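# The standing desk can stay in the shop

April again, and the office has sent round another email about standing desks. Pellum are offering staff a discount, four of us have already ordered, and I'm told I'm holding out "on principle". I'm not. I just read the small print.

The claim on the Pellum page is that you'll burn 1,000 extra calories a week. Over what? Compared with whom? There's a little star next to it, and the star leads to a survey of 149 customers who were asked how they felt. Feeling brisk is lovely -- it isn't a measurement. I wrote to ask where the figure came from and got a voucher back.

Ye-rin Ma, who sits opposite me, has had the Soditz one since Christmas. She stood for the first fortnight. Now it's a desk that cost twice what a desk costs, and it hums when she nudges the button with her knee. She still says she'd recommend it, which I think is how most of these reviews get written.

Then there's the step count. The Vudau mat that goes with it wants you doing 4,000 steps while you answer your emails. I tried it on a Saturday at her place and typed "regrads" three times.

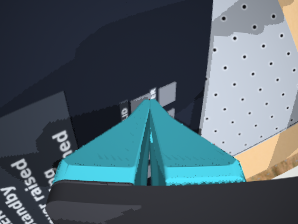
My own back does hurt by four in the afternoon, I'll admit that. But it hurts less when I get up and walk to the far kitchen for a tea, and the far kitchen is free. Perhaps standing still all day suits some people. My aunt stood behind a shop counter for years and had plenty to say about her knees.

If someone has a proper study, with a control group and no voucher, send it over and I'll read it. I've kept the Pellum email just in case the discount goes up.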